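Why the small parts still hold up the big ones

Angelica Panganiban has spent most of her career buying components that cost less than a cup of coffee. She runs sourcing for Clanard, a contract manufacturer that assembles control boards for kitchen equipment, heat pumps and small pumps. In June she changed the way the company commits to its capacitor and resistor orders, and she agreed to explain the reasoning.

"People ask me about processors," she says. "Processors are a known problem. You have a contract, an account manager and a forecast. What stops a line is a passive with one approved source and no second footprint on the board."

Clanard's main control board carries 1557 placements. Most are multilayer ceramic capacitors and chip resistors, bought on reels and held in a shared store next to the placement machines. Under the old system, each part number had a fixed reorder point, set when the board was first released and rarely looked at again.

Panganiban considers fixed reorder points acceptable when lead times are stable. "If the lead time is four weeks and it stays at four weeks, the arithmetic is fine. When it moves to 19, the reorder point is wrong by a factor of almost five, and the system doesn't tell you. It shows green until the reel is empty."

The replacement recalculates the reorder point every night from the supplier's latest quoted lead time. The calculation runs in Lumbao, a planning tool the company had already licensed for finished goods. Extending it to components meant cleaning up the part master, which held 1909 active numbers, many of them duplicates entered by different sites under different descriptions.

Prasetyo Sembiring did most of that work. He is a component engineer, and his view of the problem is narrower than Panganiban's.

"Two capacitors with the same value, voltage and case size are not the same part," he says. "One may lose more than half its capacitance under DC bias and the other may lose a fifth. On a decoupling position, it often doesn't matter. On a timing circuit or the output of a regulator, it does. So every merge had to be checked against the schematic."

Sembiring sorted positions into two classes. In the first, any part meeting the electrical limits may be fitted, and purchasing can switch without asking. In the second, a change needs a bench test and a signature. He would like the first class to be larger and says most of the resistance comes from old boards whose designers have left.

Second sourcing has a cost, and both of them are direct about it. A qualified alternate needs sample builds, thermal cycling and, for some customers, a fresh approval document. Clanard qualifies an alternate only where the part is used on more than one product or where the lead time has already moved.

The distributor side has changed as well. Clanard buys through Dorotska, which now holds a buffer of up to 19 weeks on the parts with the least reliable supply. Clanard pays a carrying charge and is obliged to take the stock if demand falls.
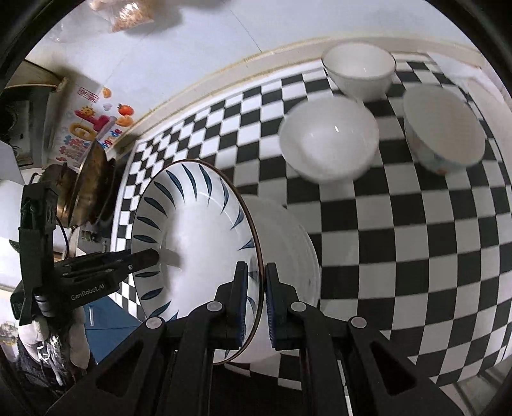 "The obligation is the part that finance looks at," Panganiban says. "It is a liability, and it should be treated as one. I would still sign it. A stopped line costs more in a shift than the carrying charge costs us in a quarter – and the charge is predictable."

She is less convinced by spot buying. During the worst of the shortage, the company bought microcontrollers from brokers and sent each lot for X-ray and decapsulation before release. One lot failed on die markings. The brokers are still on the approved list, but an order now needs her signature and Sembiring's.

The next board, known internally as Pokel, was laid out with dual footprints on the regulator, the crystal and the main connector. The layout grew slightly and one mounting hole had to move. Sembiring says routing was the harder issue, as the alternate regulator has its feedback pin on the opposite side and the trace had to be kept short for both.

Neither expects lead times to return to where they were. Panganiban reviews the quoted figures each morning at 7:30, before the first shift meeting, and looks only at the ones that have moved. "If a quote moves by more than two weeks, I call," she says. "Usually they've had the information for a while."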